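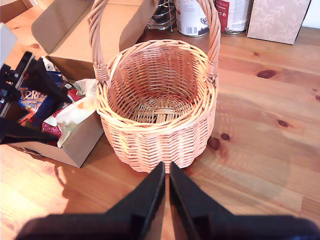
Zeltska Round Basket with Fixed Handle, Natural
Item 419
Maker: Stavar
Category: Gift and hamper baskets / Wicker / Handled
Page updated 4 Mar 2023

Overview

Item 419 is a round wicker basket with a fixed arched handle, sold empty for gift packing, shop display and table use. It is supplied unlined. The body is woven in horizontal rows over upright stakes and finished with a rolled rim. The handle is twisted wicker, bound at the rim on both sides. The base is woven flat with a radiating pattern.

The basket replaces item 200, which had a folding handle and was withdrawn in October. Liners, bows and film cut for item 200 fit item 419 without alteration. The lid for item 200 does not fit, as the fixed handle stands in its path.

Construction

Body: close horizontal weave, peeled wicker, single strand per row
Rim: rolled band, thicker than the wall
Base: flat, woven, unlined
Handle: fixed, arched, twisted strands
Handle fixing: wrapped wicker bindings, one each side
Finish: clear, water-based, outside and inside
Color: natural. No stain is applied.

Wicker is a plant material and the color differs between production lots. Natural stock ranges from pale straw to light tan and darkens with exposure to daylight. Orders that must match should be placed together and marked "single lot" in the order notes. Lots cannot be matched after dispatch.

Small splits at the strand ends and short overlaps on the inside wall are normal for hand weaving and are not accepted as faults. A loose handle binding, a broken stake or a base that rocks on a level surface is a fault and will be replaced.

Packing the basket

The basket is intended for light goods: wrapped confectionery, tea, soap, small textiles, dry bakery items in their own packaging. Place flat and heavy items first, against the base, and stand tall items toward the handle sides. Keep glass bottles to one per basket and set them upright near the center. Do not hang additional items from the handle bindings.

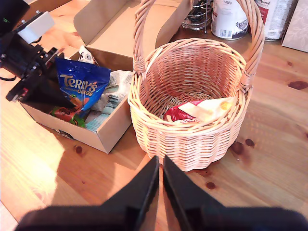

Fill is chosen by the depth of the goods. Most confectionery assortments need a raised bed so that the labels sit near rim height. Without fill, small packs lie flat on the woven bottom, as with the red package and the cream-colored pouch placed in the basket, and are hidden from a customer viewing the basket from the side. A pouch the size of the Terry's Chocolate Orange bag in the carton alongside can be stood upright against the wall and needs less bedding under it. Use shredded paper or wood wool, pressed down by hand before the goods are added. Tissue alone compresses under load and should be used only as a top layer.

If the basket is to be wrapped, gather the film above the handle and tie it there. Film tied below the handle arch tears at the bindings. The Suruvora film sleeve, item 537, is cut for this basket and has enough height to close over the handle.

Transferring goods from a carton

Open all flaps fully and fold them back before unpacking. Remove outer wrap, loose paper and packing pieces from the carton first, then lift the goods out one at a time. Thin wrappers and pouches are easily missed among packing paper of a similar size. Check the floor and corners of the carton before flattening it.

Separate any pack with a torn or open seal. These should not go into a basket for sale. Empty wrappers should be removed with the packing waste and kept off the packing surface. 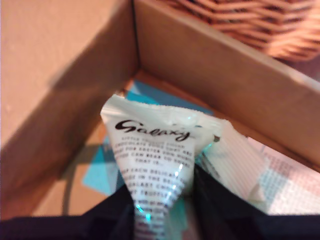
Open carton with loose papers and a Galaxy wrapper; basket behind.

Load and handling

Recommended load is 5 lb, evenly distributed. The figure applies to carrying by the handle with one hand. For heavier contents, support the basket from underneath and treat the handle as decorative.

Do not stack filled baskets. Empty baskets can be nested at a slight angle with the handles offset, in columns no higher than the storage shelf allows without pressing on the top handle. Leave a sheet of paper between baskets to prevent the rim from marking the wall of the next one.

Care

Brush out with a dry soft brush. Marks can be wiped with a damp cloth and the basket left to dry in open air, away from heaters. Do not soak. Do not use bleach, solvent cleaner or furniture polish.

Store dry. Wicker kept in a heated room for long periods becomes brittle, and a light mist of plain water once or twice in a season restores some flexibility. Baskets kept in damp storage may develop surface mold. Affected baskets should not be used for food, wrapped or otherwise.

Food contact

The clear finish is not rated for direct food contact. Use a liner under unwrapped items. The Moroz cotton liner fits the basket, covers the inside wall and folds over the rim, with slots for the handle. It is machine washable and sold separately.

Supplied

One basket, paper collar on handle. No liner, fill, film or contents are included.

Ordering

Sold singly or by the case. Cases ship in a double-wall carton with baskets nested. Single baskets ship in a plain carton with paper fill. Inspect the handle bindings on arrival and report transit damage before the basket is packed. Filled baskets cannot be returned.

Related items
Zeltska Oval Tray Basket, no handle
Suruvora Film Sleeve, clear, item 537
Moroz Cotton Liner, round, unbleached
Stavar Wood Wool, natural, bagged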